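Bring Back the Cut Flowers Bucket

The grocery store in Eltden where I do most of my shopping took out its flower bucket last spring. It had stood between the carts and the bananas for as long as I have lived here. The bunches cost six dollars. They were never fancy and the selection was mostly whatever had come off the truck. In place of the bucket there is now a rack of gift cards.

I think this was a mistake, and I think small towns and the stores that serve them should put cheap flowers back where people can pick them up with the milk.
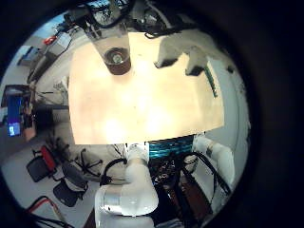
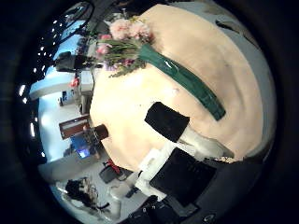
A clear plastic cup on a tabletop (first) and a wrapped bouquet with pink blooms (second).

The case against is easy to state. Flowers die. They don't feed anyone. A store that throws out a third of what it orders is losing money, and the floor space near the door is the most valuable in the building. I worked in a store like this for six years, two of them in produce, and I know what a bucket of dead daisies looks like at closing time. I also know who has to dump it. I understand why a manager looks at a gift card, which needs no water and never wilts, and likes it better.

Still, the numbers a manager sees leave some things out. People came in for flowers and left with other groceries. I did it myself most weeks. Nothing on the receipt says which item brought you through the door, so the bucket got no credit for the bread and the coffee that went into the same bag. When the flowers went away I started driving to the bigger store in Virstead now and then, and once I am there I buy everything else there too.

The larger point has to do with what we think flowers are for. In this country we have pushed them into a small set of occasions. You buy them for a wedding, a funeral, a hospital room, an anniversary, or an apology. A florist will make something handsome for any of these, and the price will reflect the skill involved. The last arrangement I ordered came to 100 dollars with delivery. It was for a funeral and I did not mind paying it. But I would not pay it for an ordinary evening at home, and I doubt many of my neighbors would.

So the ordinary evening goes without. We have gotten used to that and treat it as normal, the way people get used to a dim bulb in a hallway.

I lived in Zitirano for 16 months when I was younger, on a work contract, and there the thing was handled differently. There was a stall at the end of my street that opened before seven in the morning. People bought a few stems on the way home from work, rolled in newspaper, and carried them upside down like an umbrella. Men in work boots bought them. Kids were sent down with coins. No one asked what the occasion was. At first I assumed there was a holiday I had not been told about. After a few weeks I was buying them too, and I didn't own a vase, so they stood in a jam jar on the windowsill the whole time I lived there.

I bring up the jar because a lot of people seem to think flowers require equipment. They don't. A drinking glass will do, or a pitcher, or a soup can with the label soaked off. Tall stems can be cut short. If the bunch is too big for one glass, split it and put half in the bathroom. Change the water when it goes cloudy and trim the ends again when you do. That is the whole of the instruction. The sachets of powder are fine if you have one and no great loss if you don't.

There are fair objections to cheap flowers that have nothing to do with the store's losses. Many of them are flown a long way and kept cold the entire trip. Some are grown by people who are paid badly and work around chemicals I would not want on my own hands. I take this seriously, and I don't think a low price excuses it. My answer is that a bucket by the door does not have to be filled from an airplane. From May until the first frost there are people within a short drive of Eltden who grow more zinnias, snapdragons, and sunflowers than they know what to do with. There is a farm out on the Addo road that sells them from a card table with a coffee can for the money. A store could take a few bunches from a grower like that twice a week. In winter the bucket could go away, or hold cut greens and branches. I would rather have it for half the year than not at all.

Another objection is that anyone who wants flowers can grow them. I have heard this from several gardeners, and I notice they all have yards. The apartment building behind the post office has 16 units and no ground to dig in. Some of the tenants there are past the age of hauling soil up a staircase. Telling them to plant a border is no use. The store is a five-minute walk from their door, and a bunch from the bucket was something they could manage on the same trip as their groceries.

I will admit that part of my argument is a matter of taste, and can't be proved. I like a kitchen table better with something growing or recently growing on it. I clear off the mail so there is room. I sit down to eat there when otherwise I might eat standing up at the counter. My mother kept flowers on hers through some years when money was tight, and as a boy I thought this was strange. She would put back a box of cereal and keep the carnations. I asked her about it once and she said the cereal would be gone by Thursday too.

A store doesn't owe us any of this. It is a business, and if the bucket loses money every week, year after year, then it has to go. But I asked at the customer service desk and was told the change came with a new floor plan sent to every store in the chain. It had nothing to do with how the flowers sold here. The person at the desk said I was not the first to ask, and gave me a comment card.

I filled it out. I would encourage anyone else in Eltden who misses the flowers to do the same. The cards are in a plastic holder next to the lottery machine, and you may need to bring your own pen.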